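Inodoros con lavado integrado: ¿se limpian mejor o solo lo parece?
Informe de proyecto, asignatura de Higiene y Mantenimiento de Edificios. Ermanno Parisi y Adwoa Abubakari

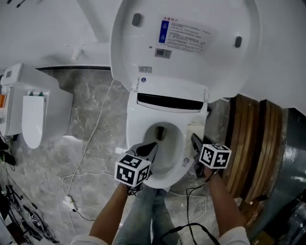
Figura 1. Inodoro inteligente con la tapa levantada y la etiqueta en chino a la vista; a la izquierda, un segundo inodoro con la tapa cerrada.

1. Punto de partida

El catálogo de Rinov afirma que un inodoro con boquilla de lavado "reduce a la mitad el trabajo de limpieza". No dice de qué trabajo habla, ni quién lo midió, ni con qué lo compara. Cuando elegimos el tema nos pareció una frase fácil de comprobar. Nos costó bastante más de lo previsto, y adelantamos que no podemos confirmarla.

Nos limitamos a la limpieza manual del aparato: taza, asiento, tapa y suelo alrededor. Dejamos fuera el consumo de agua y de electricidad, que otro grupo trata en su proyecto.

2. Qué hay que limpiar

Un inodoro corriente tiene pocas superficies difíciles: el interior del borde, las bisagras y la base. El modelo inteligente conserva esas tres y añade otras. En la figura 1 se aprecia la ranura oscura que cruza la parte trasera de la unidad del asiento, por encima de la abertura de la taza, y la boquilla al fondo. Son justo los sitios donde no entra bien una bayeta doblada.

También están los topes de goma de la cara inferior de la tapa, que forman un pequeño escalón, y el botón redondo del lateral derecho del asiento. Ninguno es un problema grave por separado, pero el folleto solo enseña superficies lisas y eso nos hizo desconfiar desde el principio.

La etiqueta merece un párrafo. Está en la cara interior de la tapa y está llena de líneas pequeñas en chino. Ninguno de los dos lee chino, así que no sabemos si contiene instrucciones de limpieza. Si las contiene, están en el lugar adecuado y en un idioma que nosotros no podemos seguir. Una etiqueta pegada en esa posición, además, tiene cantos, y los cantos de un adhesivo acaban levantándose con los productos de limpieza. Esto último es una sospecha nuestra: no hemos hecho ensayos de envejecimiento.

3. El suelo

El pavimento es de baldosa gris con veteado blanco imitando mármol. Para un estudio de limpieza es mal fondo: las vetas claras disimulan la cal y los restos de jabón. Sobre las baldosas queda además un cable blanco fino, en bucles, que llega hasta un pequeño adaptador de corriente. Fregar con un adaptador en el suelo nos parece mala idea, por muy bajo que sea el voltaje, y obliga a recoger el cable antes de empezar. Ese paso no aparece en la guía de Rinov, y nosotros sí lo incluimos en nuestros tiempos.

4. Método

Seguimos la pauta Plita, que divide el aparato en 12 zonas. Cada zona se limpió 3 veces con el mismo detergente neutro, el Sesto, diluido en 1,000 ml de agua. Para el aclarado se usaron 800 ml. Cronometró Adwoa y limpió Ermanno. No cambiamos los papeles, y reconocemos que fue un error: los resultados dependen de una sola persona, que además iba cogiendo práctica.

5. Resultados

El interior de la taza se limpió igual de rápido en los dos tipos de aparato. En la zona de la boquilla y la ranura el modelo inteligente salió peor, siempre. En el asiento la diferencia fue tan pequeña que no nos atrevemos a interpretarla.

El profesor de la asignatura nos preguntó si el aclarado automático de la boquilla no compensaba ese tiempo. Puede ser - pero un aclarado con agua no retira la cal, y la parte de la ranura que queda alrededor hay que repasarla igualmente a mano.

6. Discusión

El único apoyo que encontramos para el "reduce a la mitad" es una nota de la distribuidora Sulemana, que cita a Rinov, que a su vez no cita a nadie. Con eso no se sostiene una cifra. Tampoco decimos que sea falsa: quizá se refiera a la frecuencia de limpieza a lo largo de un año, y nuestro trabajo no cubre ese plazo.

Queda pendiente repetir las mediciones con dos limpiadores que se alternen, y pedir a Sulemana una traducción de la etiqueta. Le escribimos en abril y seguimos sin respuesta.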